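Workshop notebook, Grandon building, ground floor
January, entry opened at 10 a.m.
Subject: condition of the gray metal bin, sorting table

This entry continues the review of containers begun earlier in the month. The small trays and the Silla boxes have already been entered. The large gray metal bin remained to be examined, together with the table on which it is kept. The purpose is to decide whether the bin stays in service in its present form, is refinished, or is replaced.

The bin was obtained from Abreu together with the second shelving unit. No drawing was delivered with it. The order sheet gives only the outside dimensions and the words "bin, metal, sloped insert." The sloping panel is therefore treated in this notebook as part of the bin, and any request for a replacement should say so plainly. An earlier request left it out, and the supplier quoted for a plain box.

General condition. The body is sound. The tall back section is smooth and requires no work. The walls were checked with a straightedge along the top and no bend worth recording was found. The corners were felt by hand with a glove and then without one. One burr was located on the underside of the rim and removed with a fine file.

Sloping panel. Most of the wear is on this part. The upper portion is pale and mottled. Dark vertical scratches and drip marks are present toward the right, and a darker worn patch has developed along the lower half. The marks were gone over with a damp cloth and mild soap, then with the Skoltden cleaner at the dilution printed on the container. The cleaner lifted a little gray residue onto the cloth and left the marks in place. They are accordingly recorded as permanent. 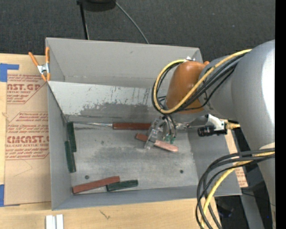

The question of refinishing was considered at this point. Sanding was tried on the underside, where the result does not matter, using 2000 grit paper with water. The surface became more even and somewhat brighter over the area of a hand. The same treatment on the panel would take most of an afternoon and would probably leave a visible border between the treated and untreated areas. It is not recommended unless the whole interior is done in one session. Coarser paper should not be used without a further trial.

Floor of the bin. The floor is flat and silvery gray, with smudged areas where it has been rubbed darker. There are 2 small round holes in it, one near the front left and the other toward the right. The order sheet does not mention them. It has been suggested that they were meant for drainage, or for bolting the bin to a stand. Neither explanation has been confirmed with Abreu, and a question has been added to the next letter. Until an answer is received, the holes are to be left open. Very small parts, including washers and set screws, must not be placed directly in the bin. They are to go into a Silla box first.

Table. The light wooden top was wiped down and left to dry. The bin had previously been dragged to its place, and colleagues are asked to lift it in future. Felt pads were considered and rejected, as they collect grit and would then do more damage to the wood than the bare metal. A thin rubber sheet would be preferable. The offcut in the lower drawer is too narrow, and a larger piece will be requested with the next supply order.

Floor covering. The dark charcoal carpet around the table hides filings very well. This is an inconvenience when something has been dropped. The area was vacuumed at the end of the check and the contents of the vacuum were passed over with a magnet. Almost 12 grams of metal was recovered, mostly fine filings, with one M3 nut. The weight is noted here so that the next cleaning can be compared with it.

Decision. The bin remains in service as it is. The wear is a matter of appearance and does not interfere with handling. Refinishing is postponed until the Grandon workshop is next closed for a full day. Replacement is not justified at the price last quoted.

Outstanding items:
Letter to Abreu concerning the holes in the floor of the bin.
Rubber sheet for the table top, to be cut on site.
Correction of the order sheet so that the sloping panel is described in full.
New label for the Skoltden container. The dilution table is becoming hard to read.

Added at 2 p.m. The underside was looked at again after drying. The sanded area has kept its color and no rust has appeared at the edges. It will be looked at once more before the end of the month, and the result will be written beneath this entry.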